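An open day at Zeneck, and a lot of marble

Posted June 23, 2026

I went along to the Zeneck open day mostly because Thaís Queiroz had a spare ticket and I had a free afternoon. I'll go look at pretty much any building if somebody lets me in the door, and there were supposed to be pastries (there were, but get there early).

They give you a sticker with a number on it at the desk. Mine was 439, Thaís got 16, and I still don't know how that worked when we walked in together. Then you just wander. No guided groups, no ropes, only people in gray T-shirts who will talk to you for as long as you like.

The downstairs rooms were more or less what you'd expect, with the Norow stand handing out tote bags and Coditell running a quiz I did very badly at. Upstairs was where I slowed down, and it was the decorating that did it. I've been trying to pick wallpaper for my hallway since the spring, so I notice walls now, I can't help it! And there was this little enclosed work area with big gray bamboo leaves all over pale walls and a dark red-brown marble pattern underneath, like somebody had fitted out a very small, very fancy hotel lobby.
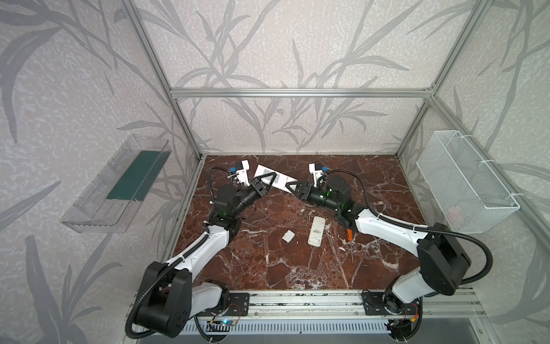 I love an orange-handled screwdriver. My dad had one and it lived in the kitchen drawer with the batteries and the takeout menus, and any time the TV remote quit on us, out it came. So seeing one next to a white remote on that fancy surface made me laugh – it was our old kitchen drawer gone up in the world. There was a white box with some printing on it too, lying at a diagonal near the back.

Kumaresan Shenoy was on duty at that end of the room and was very patient with me. I asked him where the leaf pattern came from and he said he'd find out and then did, which almost never happens. It's a Namboodiri print, apparently, and it comes in green too. I wrote that on the back of my sticker.

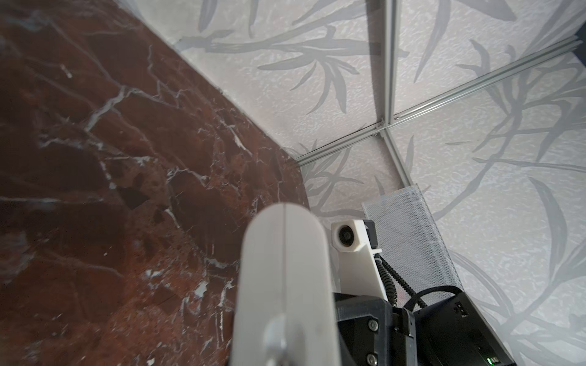

What I like is how the white veins go off every which way, thin as cracks in some places and then suddenly a short fat streak. There are rusty patches mixed in with the dark red as well. I would never have put that with gray leaves and I think I was wrong about that. Thaís says it would make my hallway look like a steakhouse. She may have a point, but she also painted her bathroom mustard, so.

We stayed until the coffee ran out. Parking was a pain and the elevator was slow, so take the stairs if you can. I'd go again next June, and I've already ordered a sample of the leaves in gray.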